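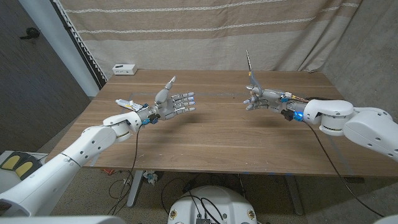
Household chores are mostly contact problems, and I think the hand is still the weak part. Most of the two-arm setups I see people post have good arms now. Fingers are another matter. Take a pair like these, grey jointed hands on white arms, with wires and small connectors running over the back of the right one. Put that near a sink full of dishes and the wiring is the first thing I'd worry about. My position is that we are 8 years from a machine that can clear a kitchen counter unattended.

gridline_mp
Eight years from what, though? Clearing a counter of cups is a different job from wiping it. Define the task or the number means nothing.

D. Padilla
Shop floor view. We sort fasteners at Grewal with a 2 finger gripper and a tray. It did 900 parts last shift and dropped none. No fingers needed. Most chores could be handled the same way if you change the fixture.

mvuong
Dindo, a house has no fixtures. You can't ask people to put their socks in a tray.

D. Padilla
People load a dishwasher rack every night. That is a fixture.

mvuong
Fair, but a person is still loading it.

homa_m
Tape on the bench helps more than people admit. If the objects start inside a known rectangle, half the perception work goes away. The trouble is that results get reported from inside the tape and read as if they came from a kitchen.

gridline_mp
Agreed. I'd want 223 trials with the objects placed by someone who didn't write the code, failures listed by type.

D. Padilla
And cycle time. If folding one towel takes longer than doing the whole basket by hand, call it research and leave the word "chore" out of it.

homa_m
I don't mind slow if it runs while I'm at work. I do mind having to stand next to it.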